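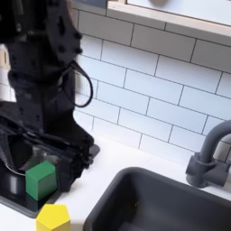
Photo: Boter / Inddale Home Pages

Football boots and kit, quick tips before August preseason

Mud first. Let it dry, knock the soles together outside, then stiff brush. Never the hot tap, glue goes soft.

Wet boots: newspaper in, swap it after an hour, again at bedtime. No radiator. No dryer. My Cumetti pair cracked right across the toe that way, 158 bucks gone.

Laces out, into a sock, knot the sock, wash with the kit.

Grass stains. White vinegar and water, half and half, dab it on, wait, cold wash. Inside out if theres a printed number. Skip the softener, it makes shirts hold the smell.

Shin guards stink worst. Dish soap, old toothbrush, rinse, hang them up. 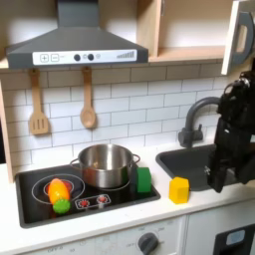
Wooden spoon and slotted spatula on hooks under the hood

Gloves: keeper gloves get lukewarm water only, press dont wring. Damp palms grip better so wet them a little before kickoff.

Ball going soft? Drop of glycerin or silicone oil on the needle, every time. Dry needle wrecks teh valve.

Bag: empty it the same night. Yes even after an away game at Sembiring. Baking soda in the bottom, shake out by 9 a.m.

Stud key lives in the side pocket, on a string.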